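Section 8. Clearing and Pre-Cleaning of Dishware

8.1 Purpose

This section sets out the procedure for clearing used plates at the table and preparing them for the Larkton rack washer. It applies to all dining rooms and tasting rooms equipped with the Flovia table set. Staff must read Section 2 (Handling of Cleaning Agents) before carrying out the steps below.

8.2 Items Required

One carrying tray with a raised lip, large enough for two dinner plates
One shallow tray for the rinse liquid
One soft sponge and one dry cloth
Ziton dish concentrate
One measuring cup marked in milliliters

8.3 Preparing the Work Surface

1. Remove glasses, flatware and napkins from the table. These items are handled separately under Section 9.

2. Wipe the tabletop with a dry cloth. Do not use a soaked cloth on wood.

3. Place the carrying tray near the center of the table, with clear space on at least one side for clean plates.

4. Place the shallow tray beside the carrying tray. The two trays should be close together so that liquid does not drip on the table between them.

5. Pour 400 ml of lukewarm water into the shallow tray and add 8 ml of concentrate. Stir gently until no streaks remain.

CAUTION: Do not carry the shallow tray once it has been filled. Fill it in place and empty it with the measuring cup before moving it.

8.4 Sorting and Pre-Cleaning

6. Set plates bearing food residue on the carrying tray. Plates that carry no residue may stand directly on the table, away from the trays.

7. Do not stack plates at this stage. Residue on the upper face of one plate will transfer to the foot of the next.

8. Dip the sponge in the shallow tray and press out the excess against the rim. Wipe each plate from the rim toward the center, then lift the residue away.

9. Sauce and other reddish or brown stains should be treated first, particularly on white plates. If a mark remains after wiping, leave the dampened plate to stand for about 2 minutes and repeat step 8.

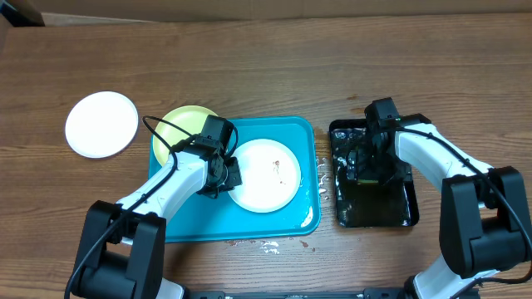
The Toledo dining room asked whether the rinse liquid could be kept for a full service if the plates were only lightly soiled, and remarked that changing it at every table slowed the evening shift considerably. The liquid may be kept for more than one table, provided that it remains clear. Once it has darkened, or once particles are visible in it, it must be discarded and the tray refilled as described in step 5.

10. Wipe the lip and edges of the carrying tray. Drops that collect there are easily transferred to sleeves and table linen.

11. Wipe spills on the tabletop as soon as they are noticed, following the direction of the grain. Dry the area at once with the cloth.

NOTE: Colored spills left on an oiled wood surface may leave a permanent stain. Refer to the surface care sheet supplied with the Flovia table set.

8.5 Transfer to the Washer

12. Load the wiped plates into the Larkton rack, larger plates at the rear. All plates must face the same direction.

13. Empty the shallow tray into the utility sink. Do not empty it into a hand basin.

14. Wash both trays by hand, dry them and return them to the service cabinet.

8.6 Storage of Concentrate

Keep the Ziton concentrate upright in its original container with the cap closed. Replacement containers are ordered through the supply office. For plates with chips or cracks, see Section 11.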